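# 《Goicoechea 的牛仔》第 32 期到底算不算正篇？顺便吵一下词条怎么写

**老驿站的门轴**

开个帖，省得大家继续在词条的编辑摘要里隔空喊话。

事情是这样：上个月我补西部漫画短篇的梗概，补到第 32 期那篇《Trurwood 的盲马》。一共 14 页，讲赏金客 Narent 在 Trurwood 镇外捡到一匹瞎了的母马，牵着它走了三天，最后靠它听见了埋伏。故事很好，画得也很好，问题是 Narent 在第 4 期就已经死了。死得很彻底，有墓碑，有乌鸦，有寡妇，寡妇还改嫁了。

我在词条里写的是“时间线在第 4 期之前”。第二天被改成“Narent 生还（未解释）”。我改回去，又被改回来。目前这个词条的编辑历史比漫画本身长。

请改我的那位出来聊聊。

---

**火药桶上打瞌睡**

是我改的，来了。

理由很简单：盲马那篇第 6 页，Narent 手上戴着寡妇的戒指。戒指是第 3 期结尾才给他的，第 4 期开场他就中枪了。请问中间那三天的路他是什么时候走的？在中枪的半空中走的吗？

---

**老驿站的门轴**

第 3 期结尾到第 4 期开场之间没写过了多久。寡妇那句台词是“你又迟到了”，一个“又”字，够走三天路的。

---

**火药桶上打瞌睡**

一个“又”字你能读出三天，那你读“驾”字是不是能读出一条铁路。

---

**Indville 邮差**

两位先停一下，我手上有第 32 期的原刊，把能查的说一说。

一，目录页把《盲马》列在“Narent 旧事”栏下面，这个栏目名只用过这一次。

二，读者来信栏里有人问过同样的问题，编辑 Bradley Sowerby 的回复全文是：“亲爱的读者，好眼力。”没了。

三，戒指确实在。但同一页的酒保前一格有胡子，后一格没有，所以我不太敢拿第 6 页当呈堂证供。

---

**老驿站的门轴**

“旧事”两个字还不够吗？谁会给将来的事起名叫旧事。

---

**火药桶上打瞌睡**

这杂志还有个栏目叫“本期新作”，里面一半是重印。栏目名在他们那里属于装饰。

还有 Sowerby 那句“好眼力”，明摆着是承认有漏洞，懒得补。既然是漏洞，词条就该如实写“未解释”，轮不到我们替他圆。

---

**仙人掌不扎我**

插一句，我觉得大家都忽略了马。

第 113 期的《Indville 的冬天》里有一匹白眼的母马，养在寡妇家后院，寡妇说是“前头那个人留下的”。如果《盲马》发生在第 4 期之前，这匹马就接上了：Narent 把马留给她，然后去死。如果 Narent 没死，她为什么说“前头那个人”？

当然也可能只是画师喜欢画马。他画人的手从来画不对，画马一次都没失过手。

---

**Indville 邮差**

这个我刚翻了。第 113 期那匹马左前蹄有一圈白毛，《盲马》里是右前蹄。

---

**仙人掌不扎我**

……镜像印反了？

---

**火药桶上打瞌睡**

对，然后枪套没反，招牌上的字没反，单把马反了。

---

**老驿站的门轴**

行，那我把论据整理一遍，免得后来的人要从头爬楼。

支持“第 4 期之前”的：栏目名；寡妇家的马；《盲马》里镇上的水塔还是木架子，第 9 期火灾之后就换成石头的了。水塔这一条我之前没提，是昨天半夜重看时发现的，为此我把十几期的背景全翻了一遍，第二天上班在会上把客户叫成了“警长”。
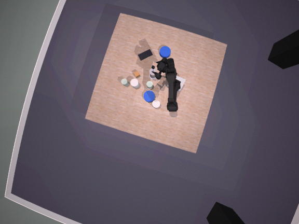
支持“Narent 生还”的：戒指。就一枚戒指，还没有特写。另外提醒一下，第 4 期之后的所有故事里，再没有任何一个角色提到见过他。一个赏金客活着，牵着一匹瞎马在这么小的地方走来走去，没人看见，这比时间线问题严重得多。

---

**火药桶上打瞌睡**

水塔这条我认，是硬的。戒指我不撤，也是硬的。

但你仔细想想，你现在做的事是拿证据推断，然后把推断写进梗概。梗概只该写书里有的东西。“Narent 在 Trurwood 镇外发现一匹盲马”，到此为止。什么时候发现的，书里没说，你也别说。

---

**老驿站的门轴**

那你写“Narent 生还”就是书里有的了？

---

**火药桶上打瞌睡**

……那是我当时比较激动。

---

**卖假药的表舅**

我来提供一个没人想听的说法：这是重名。Goicoechea 这片地方在漫画里至少出过两个叫 Narent 的，第 17 期有个开棺材铺的也叫 Narent，没人觉得奇怪。盲马这位可以是棺材铺的侄子，长得像，帽子也像，戒指批发来的。

---

**仙人掌不扎我**

棺材铺那个是姓。

---

**卖假药的表舅**

赏金客这个你知道是名还是姓吗？

---

**仙人掌不扎我**

不知道。

---

**卖假药的表舅**

谢谢，我没有别的问题了。

---

**Indville 邮差**

墓碑上只刻了“NARENT”，不分名姓。我去看了。我现在有点恨这个帖子。

---

**火药桶上打瞌睡**

说点实际的。我提议词条这样排：

- **登场人物**：Narent（主角）、盲马（无名）、酒保、埋伏者若干
- **地点**：Trurwood 镇外，Goicoechea 山口
- **梗概**：只写情节，不写时间
- **备注**：戒指、水塔、栏目名，各列一条，不下结论

马要单列在人物里，这一点我不让步。它干的活比 Narent 多。

---

**老驿站的门轴**

前三条同意。备注我要求水塔排第一。

---

**火药桶上打瞌睡**

按页码排。戒指第 6 页，水塔第 11 页。

---

**老驿站的门轴**

栏目名在目录页，比你的戒指靠前。

---

**火药桶上打瞌睡**

……按页码排就按页码排。

---

**仙人掌不扎我**

那第 113 期的马放哪儿？

---

**Indville 邮差**

放第 113 期自己的词条里，写“白眼母马，左前蹄有白毛”，别链接到《盲马》。谁爱联想谁自己联想。

---

**仙人掌不扎我**

我想链接。

---

**老驿站的门轴**

我也想链接。

---

**火药桶上打瞌睡**

蹄子都不是同一只，链接什么。你们俩这叫感情用事。

---

**仙人掌不扎我**

寡妇喂它苹果那一格你看了没有？它先把耳朵转过来，头才转过来。《盲马》最后一页它听见埋伏的时候也是这么画的。

---

**火药桶上打瞌睡**

看了。

刚又看了一遍。

可以写“参见”，不可以写“同一匹”。

---

**老驿站的门轴**

成交。我今晚改，摘要里会写“依讨论帖”。请各位在我改完之后先忍一忍，有意见来这里说，别直接动。

顺便问一句，第 4 期词条里“死因：左胸中枪”是谁写的？那一格是从背后画的，看着明明是右边。

---

**火药桶上打瞌睡**

我写的。从背后看，右边就是右边，左边就是左边，他又没转过来。

等一下，我去翻书。

---

**Indville 邮差**

另开一帖吧，求你们了。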